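Urumcombe school meals to be cooked locally from May

Schools in Urumcombe will stop buying in chilled lunches from outside the district and start cooking them in town, the school board said on February 3, 2024.

The meals will come from a shared kitchen on Gisler Street and go out by van to the elementary school, the middle school and the two preschools. The board expects to serve 1,384 lunches a week at first, nearly 834 of them at the elementary school.
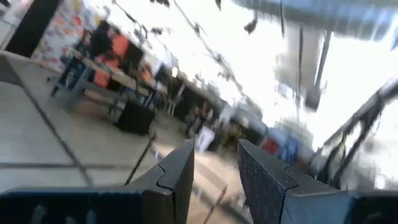 The current contract with Jendlow, a catering company, runs out at the end of April. Parents have complained about it for two years, mostly about food that arrived late and portions that were too small for older children. The blur of a room passing at a tilt is close to how one parent described the lunch period at the middle school – 25 minutes, with much of it spent in line. The board says the new plan adds ten minutes to that break.

Families will pay the same price as now. Free and reduced-price meals will not change, and parents do not need to apply again.

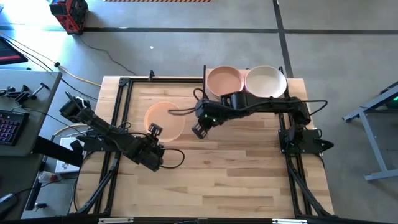 Nabil Jaber, who will run the kitchen, said the first menus would be simple: soups, rice dishes, baked chicken and a salad every day. Bread will come from the Grustero bakery. He is hiring cooks and drivers now, and 47 people have applied.

A tasting evening for parents will be held at the middle school before the change. Places are limited to 163, and sign-up is at the school office.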